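Shop Automation Discussion List
Category: Events & Visits
Print this message | E-mail this message to a friend

Subject: Re: Vedero open day - anyone going?
Date: 26th March

> Has anyone on the list been to one of the Vedero open days? They sent
> me an invite and I can't tell if it's a sales pitch with sandwiches or
> if you get to see machines run. We're a small shop, mostly sewn goods,
> some molded parts. I've got one person who does nothing but sort and
> stack all day and she's retiring in May. I don't need a show, I need
> to know if any of this stuff can handle soft things. Also is the
> parking as bad as people say.

Went yesterday, typing this on the train so excuse the mess.

Short version - go, but go in the morning. Parking is as bad as people say. They have 44 spaces and they'd let 200 people sign up. I ended up behind the tile warehouse and walked. Wear real shoes, the lane isn't paved.

It's part sales pitch, sure. First half hour is a talk in the front room with slides, and you can skip it without missing a thing. Badge, coffee, then straight down the hall on the left. The Truromov people have the big bay with the palletizer. Loud, impressive, no use to you or me. It throws boxes. Ask for the spec sheet if you want one, they ran out by eleven and had to print more.

The soft goods stuff is in the smaller room past that, and thats where I spent most of my time. Magsi had a belt sorter for folded towels. Fast when the towels came down nicely folded. When one came down with a corner flipped it stopped and a guy had to walk over and fix it. Happened a lot. He was good about it, said they're working on the vision side and wouldn't promise a date. I liked him for that.

Then the two-arm benches. These are the ones you want to look at. Each one is an enclosed bay with a white table and a pair of arms mounted on a rail along the front, reaching in. Fabric things and thin little things on the table, a basket at the back corner. Slow. Really slow if you're used to watching a person do it. But it's two pointed grippers working right up close to each other over small see-through round pieces, and I have never seen anybody even try that on a trade floor. Usually they bring a nice stiff carton.

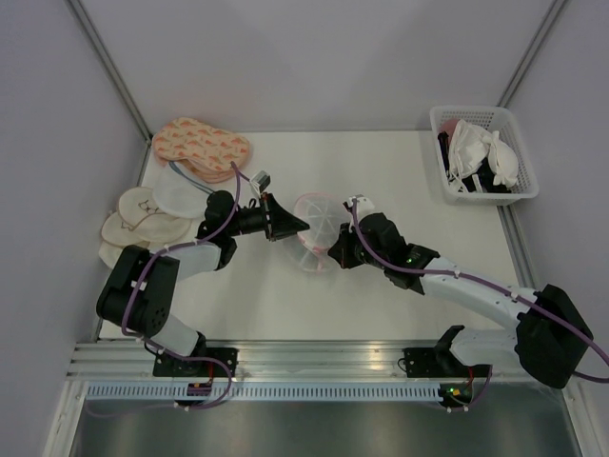
Can you buy one of these today and put it on a line?

Vedero's people say they're quoting pilots only, one bench at a time, with their own tech on your floor for the first stretch. No list price. I asked three different ways and got the same smile. So if your sorter leaves in May I would not plan on it, hire somebody and treat the bench as next year's problem.

Other things I wrote on the back of my badge, no order:

- They will take samples. Bring your own parts in a bag and ask at the desk, they write your name on it and it goes in the queue. I didn't know and brought nothing. Kicking myself.

- The Lavia software is on a screen in the hall outside. Looks clean. The woman running it let me click around as long as I wanted. Logging is decent, export is plain text, which my guy at the shop will be happy about.

- Floor space. They told me 2 meters of clear wall per bench plus room to get around the back. I'd want more than that. My aisles are tight already and we have carts.

- Cable ties. Don't laugh, I look at this on every machine. The cables run along the outside of the arms, purple ones, tied down with little white ties. Easy to get at, easy to swap. Also easy to snag in a shop like mine. Asked about covers, "on the list".

- Noise is nothing in the small room. You can talk normally. In the Truromov bay you can't.

- Lunch is sandwiches, you called it. The egg ones go first.

After lunch it gets packed and you're looking at the back of peoples heads. They cap the small room and there was a line down the hall by one. Morning, seriously.

Somebody in the line told me the next open day is already 70 names deep, no idea if that's right. I'd answer the invite tonight.

One thing I forgot to ask and wish you would, if you go - what happens with fabric that clings. We get a lot of static in winter and half my people's time is peeling pieces apart. Every soft goods demo I've been to skips it. If they give you a straight answer please post it here.

My stop, got to go. Will try to type up the Magsi throughput notes this weekend if I can read my own writing.

Print this message | E-mail this message to a friend
Filed under: Events & Visits, Soft Goods Handling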